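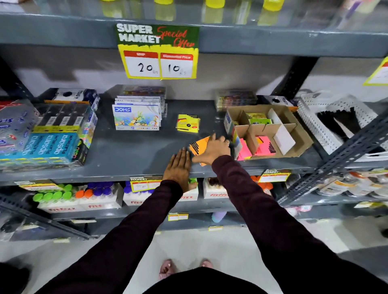

Home | Visits | Shop Talk | Archive

Filed under: Fairs & Open Days

Prarkwood paper fair, Monday, doors at 11. Got in at ten past, already a line at the coffee stand. Quick notes before I lose them.

The hall is smaller than last time but easier to walk. Paper makers down the left, binders at the back, school supply people near the exit. Driltska had the big corner booth again and gave away samples of their ruled pads. Nice weight, takes fountain pen without bleeding, a bit yellow for my taste. They quoted 400 pads as a minimum order. Too many for us.

Best part was the mill tour in the afternoon. Bus to Claltcombe, 49 of us, warm and loud. The old drying room is still running and you feel it in your chest when you walk past. Hui-mei Chuang took our group through the cutting floor and answered every question, even the one about glue from the man who'd asked it on the bus. She said the low tack adhesive is the hard part, the paper is easy. Wet weather throws the whole batch off, so they test a strip from each roll and log it by hand in a ledger. Current page was 1266. I wanted to flip back through it, didn't dare ask.

Lunch: skip it. Cheese roll, cold, and the tea ran out befor one.

Back at the hall for the retail talk. Wu (the distributor, not the pen people) had a good session on low shelves and small prices. Main point was that stationery gets bought by hand. People pick a thing up, feel the thickness, put it back, pick up the next one. So leave room at the front of the shelf and put the price right over the goods. Half price on small stuff moves more than a few rupees off the big stuff, she said. Some grumbling from the back about margins.
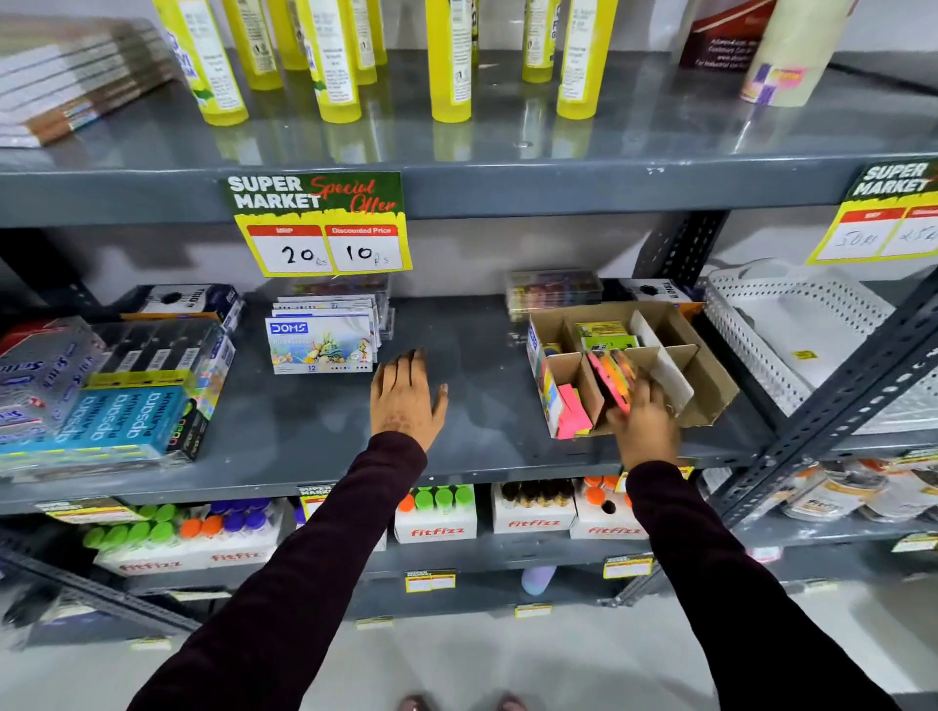 Neon sticky notes on the shelf, MRP and discounted price on the sign overhead.

Talk ran over, so I missed the binding demo. Annoyed about that. Next fair is Febuary, same hall. Book the mill tour early, the list was full by noon, and bring your own lunch.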